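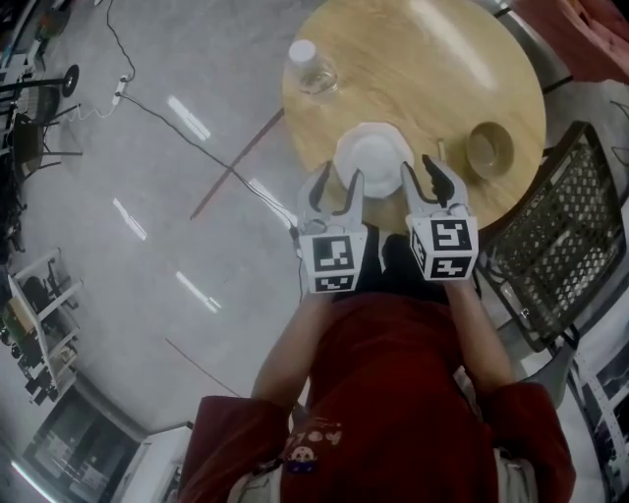
Wurville is losing its round tables. The library swapped its last two for long benches in February, and the café on Enriquez Street did the same a few weeks later. I think this is a mistake, and a dearer one than it looks.

The case for benches is simple. They line up against a wall, they take more chairs, and you can order them in bulk. Eetu Miettinen, who runs the café, told me he gained 9 seats. I don't doubt him. Rents have gone up and a café has to pay its way.

But seats are only worth having if people sit in them. On a bench you get the person opposite and perhaps the one beside you. Anyone at the far end might as well be in another room. My reading group used to meet at the library on Fridays, and since the change we have split into two conversations that can't hear each other. Two members have stopped coming.

A round table has no end to be stuck at. A late arrival pulls up a chair and the others shuffle round. Children can do homework at one while their parents talk across it. It also has no corners, and anyone with a toddler will know what that saves.

Cost is the usual objection. A second-hand round table in decent shape goes for roughly £100 at the Gronero warehouse, and the new benches were £200 each. Even allowing for fewer seats, I can't see where the saving was.

I am not asking for every bench to go. People working alone seem to like them, and the window side of the library suits them well. I would just like 3 round tables put back in the middle of the room – the old ones, if they haven't been sold.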